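Why Do Round Saws Have Teeth?

Hi again, sawdust fans! Last time I wrote about hammers, and a whole heap of you wrote in to ask about saws. Lots of you wanted to know about the round ones, the kind that look like a metal sun with pointy rays all the way around. So today we're doing circular saw blades, top to bottom (or middle to edge, I suppose, if you're round).

I should tell you right away that I love these things. I grew up in Lokthorpe, where there was a sawmill at the end of our street, and every morning on the way to school I could hear it singing. It really did sound like singing! One long high note when the log went in, then the note dropped, then it climbed back up again. My brother said it sounded like a cow on a slide. By the end of this page you'll know why it changed its tune.

What is a circular saw blade?

It's a flat disc made of metal, nearly always steel. Steel is mostly iron with a little carbon mixed in, and that little bit of carbon makes it a lot tougher than plain iron. There's a hole in the middle of the disc, so it can be fixed onto a rod that spins. People who work with saws call that rod an arbor, which sounds like something roses climb on. (That's an arbor too. English is like that.)

All around the outside are the teeth. Yes, they're called teeth, and it's a good name, as they take bites!

What do the teeth do?

Grab a carrot and have a think about it. If you push the back of a spoon down on the carrot, nothing much happens. The push gets spread out over the whole spoon. But if you bite the carrot with your front teeth, all of your push goes into one skinny little edge, and crunch.

A saw tooth has a skinny little edge as well. When it meets the wood, it digs in and scoops out a tiny chip. Then the disc turns and the next tooth comes along and scoops out another one just behind it. And another, and another. All those tiny chips pile up on the floor and we call them sawdust. I used to think sawdust was wood that had been sort of rubbed away, like crumbs off an eraser. But if you look at some with a magnifying glass you'll see curls and splinters and flakes, and each one used to be stuck to its neighbors until a tooth came by.

The slot that the saw leaves behind has a name, too. It's called the kerf. Say it out loud, it's a great word. Kerf! If you cut a board down the middle and then push the two halves back together, the board will be a teeny bit narrower than it was before. The missing part is the kerf, and it's lying on the floor as dust.

Why are there gaps between the teeth?

Look at any saw and you'll see a dip in front of every tooth. The dip is called a gullet, which is an old word for throat. So a saw has teeth AND throats, and now I can't stop thinking of it as a hungry animal. Sorry.

The gullet is there to carry the chips. While the tooth is busy inside the wood, the chips need somewhere to sit. They ride along in the gullet until the disc swings around into the open air again, and then out they fly. If the gullets were too small, they'd fill up in a hurry and the saw would start rubbing and getting hot. You might even smell the wood scorching.

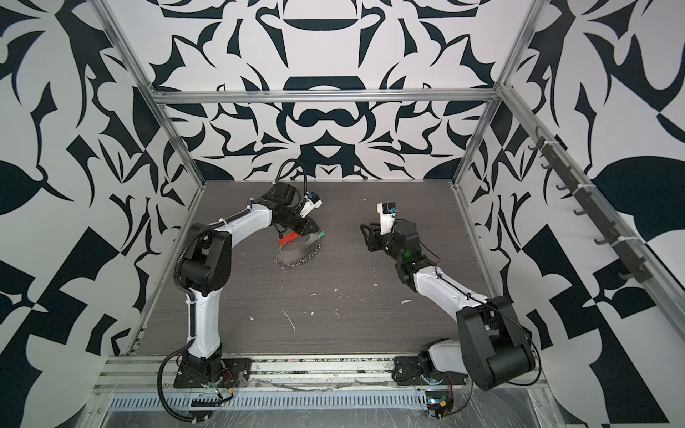

Now let's talk about how many teeth a blade needs, which was the number one question in my mailbag. A boy named Folke Bråten asked, "If teeth are good, why not have a million?"

Great question, Folke. Here's the thing. If you squeeze more teeth onto the same disc, every tooth has to be smaller, and so does every gullet. Small teeth take small bites. That makes a lovely smooth edge, good for a picture frame or the side of a cupboard, but it's slow going. Big teeth with big gullets take big bites. They zoom through a fat plank and leave it rough and furry, and you wouldn't want to slide your hand along it afterward.

So people choose. I have a blade with 106 teeth at home (I counted them on a rainy day in November, and I had to start over when the phone rang). It's for fine, neat work. The blade I'd pick for chopping up thick old boards has far fewer, with gullets big enough to drop a pea in.

Try this with crackers

You don't need a saw for this one, so don't go looking for one. You need a cracker, a ruler with a nice straight edge, and a plastic comb that no one minds getting crumby.

Put the cracker on a plate. Press the edge of the ruler on it and slide it back and forth gently. Now do the same with the teeth of the comb on another cracker. Which one makes more crumbs? Have a good look at the scratches, too. Mine had one faint line from the ruler, and from the comb a proper little ditch, with salt everywhere. Then you can eat your experiment, as long as the comb was clean!

Why is it round?

A handsaw is long and straight, and you push it and pull it. Every time you get to the end you have to stop and come back the other way. Lots of handsaws only cut on the push, so half of your work is just getting the saw back to where it began. Phew.

A round saw has no end to get to. It goes around and around in one direction and the teeth just keep on coming. Suppose a blade spins 2,749 times in one minute. That's more than 45 whole turns every single second! Say "hippopotamus" out loud. It takes you close to a second, doesn't it? And in that one hippopotamus the whole ring of teeth has gone by more than 45 times.

And that's where the singing comes from. Each tooth makes a tiny tap when it hits the wood, and there are so many taps, so close together, that your ears can't pick them apart. They run together into one note. When the log goes in, the blade has to work harder and it slows down a little, so the taps come further apart and the note gets lower. When the log is through, the blade speeds up and the note climbs back. There's your cow on a slide!

Do the teeth all point the same way?

They all lean the same way around the circle, yes, like runners on a track. But if you looked at a blade from the side, thin edge toward you, on many saws you'd see that one tooth leans a tiny bit left and the next one a tiny bit right, all the way around. It's called the set. It makes the kerf just a little wider than the disc, so that the disc doesn't get pinched. Other blades have small blocks of a very hard material stuck onto the tips, a little fatter than the disc itself, and those do the same job.

Maj-Britt Sjöberg, age nine, wanted to know if a saw goes to the dentist. Sort of! When the teeth get blunt, a person can sharpen them with a grinding wheel, one by one. A blunt blade is a bad blade. It burns the wood, and it has to be pushed harder, and pushing hard is when things slip.

Please read this bit twice

A saw blade is sharp when it's spinning and it's every bit as sharp when it's lying perfectly still. If you ever see one on a bench, on the floor or hanging on a nail, leave it where it is and find a grown-up. Don't pick it up to see how heavy it is, don't run your thumb around the edge, and please don't roll it or throw it. Grown-ups who change blades unplug the saw first, every time, even if they're in a hurry.

If you'd like to watch one working, ask if you can stand well back, and wear safety glasses and ear muffs. The noise is a lot of fun from the far end of a street. Close up, it can hurt your ears for good.

Words to show off with at dinner

Arbor: the rod that the blade spins on.
Gullet: the dip in front of each tooth, where chips ride along.
Kerf: the slot the saw leaves in the wood.
Set: the way teeth lean a tiny bit left and right.

Two things to do before next time

Draw your own round saw blade. Start with a plate to trace around, then give it as many teeth as you like, and don't forget the hole in the middle and a gullet for each tooth. And ask the oldest person you know if they ever used a really long handsaw with a person on each end. My grandmother did, and she still talks about how much her partner leaned on it.

Next time we're doing screws, and why they go in when you turn them one way and come out when you turn them the other. Send me your screw questions!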